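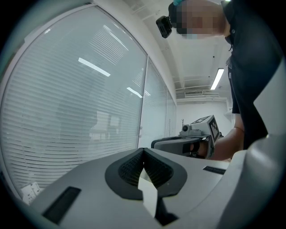 3 min read

1/ Notes from the second term of the manipulation class at Fundthorpe. Assignment: collect demonstrations with hand-held grippers, train a policy, run it on the arm in the Ilville lab. My group has thin-object pickup, meaning cards and folded paper. The pads are black rubber with a fine grid texture, set in a V, and a small folded white card will stand upright in the notch with its lower part down in the gap. That pose is the one we label "seated." Anything else is "partial" or "miss."

2/ Current dataset: 369 demonstrations after filtering. Filtering means dropping any take where pose tracking jumped, where the card left the table before the fingers closed, or where the operator paused mid-approach for longer than the cutoff. Raw count was higher. I did not keep the raw count, which I regret.

3/ Marker cubes. Each hand-held unit carries a white cube with black-and-white square markers on the faces. Tracking holds well with two faces visible. With one face it gets noisy in rotation, mostly about the viewing axis. Operators now get told to keep the wrist from rolling past the point where the second face goes out of view.

4/ Glass walls are a nuisance. Ceiling lights reflect in them, and the horizontal blinds behind the glass give the feature tracker long rows of nearly identical edges. It matches one slat to its neighbor and the trajectory shifts sideways by a slat spacing. Easy to spot in a plot, hard to spot in a replay.

5/ What helped: masking the upper part of the wide-angle view before feature extraction. What did not help: raising the feature count. We got more features on the blinds.

6/ Calibration. Wide-angle lens, so use the fisheye model. One group fitted a pinhole model and spent a week tuning gains on the arm for an error that was in the intrinsics. Check reprojection error out near the rim of the image circle as well as in the middle.

7/ Train/test split is by session. If you split by take, the same card with the same crease ends up on both sides and your validation number is worthless. Ours dropped a lot when we fixed this. The instructor at Calado who wrote the original handout has this in bold and we still got it wrong.

8/ Results on the arm as of Tuesday: 24 trials, 6 misses. All the misses were flat cards with no fold to get a finger under. Folded cards either seated or came up partial. I am not reporting a percentage on a sample this small.

9/ Gripper width logging was off by a constant on one unit. The zero was set with the fingers lightly touching on one and squeezed on the other. The rubber compresses, so those are different zeros. Procedure is now: close until first contact, stop, zero. Write the value on the session sheet.

10/ Left to do before the Romlow demo day in March: re-record the flat card set with a slower approach, add a card thickness column, and time-sync the head camera with the grippers. Sync is currently a visible finger close at the start of each take. It works to within a frame or so and we would like better.

11/ Code cleanup is after that. The filtering script has paths hard-coded to my account. Please don't ask for it yet.

Comments

gridpad_ee: Did you try a narrower V? We had cards folding over in ours when the angle was too open.

benchnotes: Re 9, same problem here. A feeler gauge between the pads gives a more repeatable zero than first contact.

kestrel_lab: What rate are you logging width at? Ours lags the video and I can't find where.

slowloop: Splitting by session should be post 1.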